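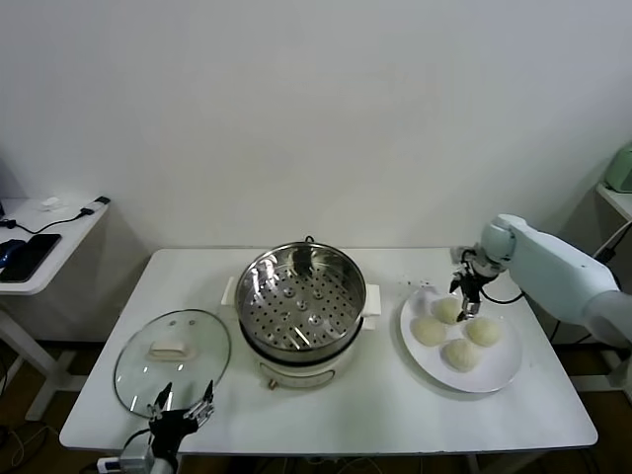 Hodonville Kitchen Notes, No. 206

Reheating steamed buns in an electric steamer pot

This sheet covers plain, fully cooked buns in a single-tier pot with a perforated basket. Filled buns need a longer cycle and a check at the center.

Filling the base

Remove the basket and set the base on a kitchen scale. Add cold water until the scale reads 1,412 g. This figure applies to the Tollow base used for these notes, so weigh your own pot dry and mark the water level separately. Refill when the reading falls to 1,179 g. Unplug the pot before weighing.

Keep the water below the underside of the basket. Boiling water that comes up through the holes soaks the bottoms of the buns, and the damage can't be steamed out afterward.

Loading

1. Turn the knob to high and bring the water to a boil with the basket off.
2. Put the basket in place. Use the handle and a dry cloth.
3. Set the buns in with the smooth side up. Leave a gap between each bun and its neighbor, and between the buns and the basket wall.
4. Cover and steam until the center is hot.
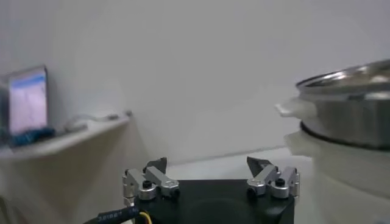
Dong-hyun Myung writes that buns taken straight from the freezer stuck to the metal every time until small squares of parchment went under them. Cut the squares no larger than the bun, or they block the holes. Lightly oiling the basket also works, but it leaves a film that has to be scrubbed off.

Resting

Turn the knob off and wait 2 minutes before lifting the lid. Raise the far edge first so that steam leaves away from your face. Tilt the lid over the sink to drain it; drops that land on the buns leave yellowish spots.

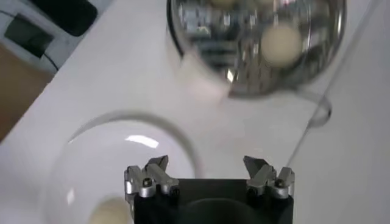 Fig. 3. Glass bowl and stainless steel bowl on the work table.

Unloading

Transfer is where most torn skins occur. Grip each bun low on the sides and lift straight up, without twisting. Have everything placed before you start: the plate to the right of the pot and the lid flat on the left, as in the last figure, keep the space above the basket clear. Take the buns out singly and set them on the plate without touching one another.
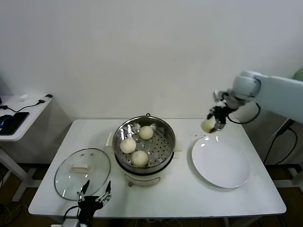 Leftover water should be poured out once the base has cooled. Scale builds up quickly in Hodonville, and a base left full overnight will show a white ring. Wash the basket by hand with a soft brush and hold it to the light to find blocked holes. Crumbs go past the plate as well as onto it, like the few dark specks near its back edge, so wipe the table before putting the pot away. Store the lid separately until all parts are dry.

Corrections to Gil-soo Ryu.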